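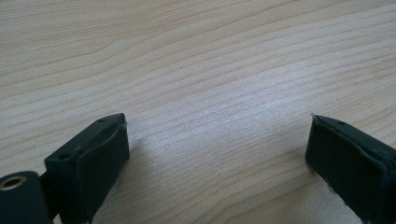

Cleaning and re-oiling a pale wood tabletop

Applies to: solid or thick-veneered tops in light species with an oil or hardwax oil finish. Not suitable for lacquer or polyurethane. To check, put a drop of water on an inconspicuous spot and leave it for 9 minutes. If the wood darkens under the drop, the oil is depleted and the procedure below applies. If the drop stays beaded, clean the top (steps 1 to 3) and stop there.

You will need
Two lint-free cotton cloths
A soft brush or vacuum with brush head
Mild dish soap, unscented
A white non-woven pad
Clear or natural-tint oil. The Jenel natural was used for this page. Avoid anything labeled honey or amber on pale wood – the grain lines take up more color than the bands between them and the surface turns stripy.

1. Clear the table completely. Brush along the grain, then look across the surface at a low angle with light coming from the far side. Single specks are hard to find from directly overhead and will be sealed in if missed.

2. Mix a teaspoon of soap into a quart of lukewarm water. Wring the cloth until it no longer drips. Wipe with the grain in full-length passes, overlapping each by a third of the cloth.

3. Wipe again with plain water, then dry. Leave overnight. Dampness in the wood will cause the oil to cure cloudy.

4. Rub lightly with the white pad, with the grain. If the top feels rough after washing, use 200 grit paper first, by hand, two passes only. Do not use a random orbit sander on veneer. Vacuum, and repeat the low-angle check.

5. Pour a small amount of oil onto the cloth, never directly onto the wood. Work in strips no wider than your forearm. Where the grain lines bunch together, absorption may be uneven – go back over any dull patches while the strip is still wet.

6. After 35 minutes, buff off all excess with the second cloth. The top should feel dry to the palm. Oil left standing goes tacky and has to be removed with more oil and the pad.

7. Allow 24 hours before light use and a week before placing anything hot or wet on it.

Disposal: oily cloths can self-ignite. Soak them in water and lay them flat outdoors to dry before putting them in the trash.

Second coat
One coat is enough for a desk. For a dining table, repeat steps 5 and 6 the next day, using half the oil.

Correction, 23rd October: step 6 previously gave a shorter wait before buffing. Thanks to Dilruba Sheikh for testing it on the Drindcombe bench tops.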